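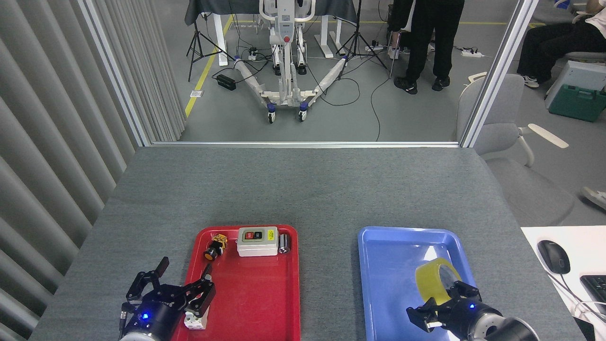 Maite Nieto asked straight off whether we could move the item on the visit to the front, as she had to leave at 11.30 and it was the only thing she had come for. Agreed all round, so the budget and the van got pushed down the list.

I'm doing the minutes this month (Dace did the last lot, far better than I will), so they're in the order we talked, with the wandering left in where I thought it mattered.

**There:** Maite Nieto, Piret Pärn, Abelardo Nina, Dace Mets, me (Ott Paju)

## 1. The visit to Vikusier

Four of us went, all except Abelardo, who was stuck with the stocktake and would like it known that he's still cross about it. I gave him the short version. We were shown a two-armed robot working at a table with a red tray and a blue tray - switch parts in the red one, and a roll of packing tape over in the blue one with the right-hand gripper on it. The left hand was busy with the small pieces. I could have stood there all afternoon!

Abelardo wanted to know if it was quick. Piret said no, not compared with anyone on our packing bench, and she thought we should stop asking that first. What she liked was that their people let us ask whatever we wanted and didn't hurry us along to the coffee. Dace said the coffee was very good, though, and could that go in. It's in.

Maite's worry was the small parts. Our returns come back in all sorts of states, with bits missing and labels stuck over the screws, and she isn't convinced that anything we saw tells us how it would cope with that. I said I'd felt the same on the bus home. Piret pointed out that we could simply send them a box of our worst returns and ask them to have a go. Everyone liked this a lot (Maite has been saving up a truly horrible one, apparently, for years).

Dace asked about changing over from one job to another. I'd written down what their man told me but can't read my own writing, so I'm to email and ask again. Sorry.

**To do**
- Maite and Piret to make up a box of returns, the nasty ones included
- Ott to email Vikusier about changeovers, and to ask who pays the carriage on the box
- Abelardo to go on the next visit, whatever the stocktake is doing

## 2. Clindeo

We've also had an invitation to the Clindeo open day, in October. They've offered us two places. Piret can't do it, Maite doesn't want to, so it's Abelardo and Dace, which settles the last point above rather nicely.

A bit of back and forth on whether it's worth the train fare. Dace thinks it is, as theirs is more about moving crates than handling parts, and she'd like to see both sorts before anybody starts talking about money. Maite said fine, but could they please take proper notes this time. I think that was aimed at me.

**To do**
- Dace to reply to Clindeo and book the trains
- Abelardo to draw up a list of questions and send it round first, so we can all add to it

## 3. Telling everyone else

Piret brought this one up and I'm glad she did. Word has got round the packing bench that we went to look at robots, and some of them have had a fright. Nothing has been decided, and we agreed that they ought to hear so from us and not from the lads on the loading bay.

Abelardo suggested a notice. Piret was against a notice - she'd want to be spoken to, and she thinks they would as well. We settled on a chat at the Monday tea break with me and Piret doing the talking, and anyone who fancies it can come along on a later visit. Maite (with her coat half on by now) asked us to be plain about the fact that we don't know yet what we want one of these for. Dace said that was the truest thing she'd heard all morning.

**To do**
- Ott and Piret to talk to the bench on Monday
- Dace to keep a list of who'd like to come on a visit

## 4. Budget

Put off. We can't do it without Maite and she'd gone.

## 5. The van

Still making the noise. Abelardo has rung Jilo and they can have it in next week, but he wants a price before he hands over the keys. Agreed. In the meantime nobody is to take it on the motorway, please.

## 6. Anything else

Dace has the spare key to the back store, if you've been hunting for it. Piret asked for the heating to come on earlier and I've said I'll look at the timer.

Next meeting same time, same room, with the budget first. Abelardo is taking the minutes.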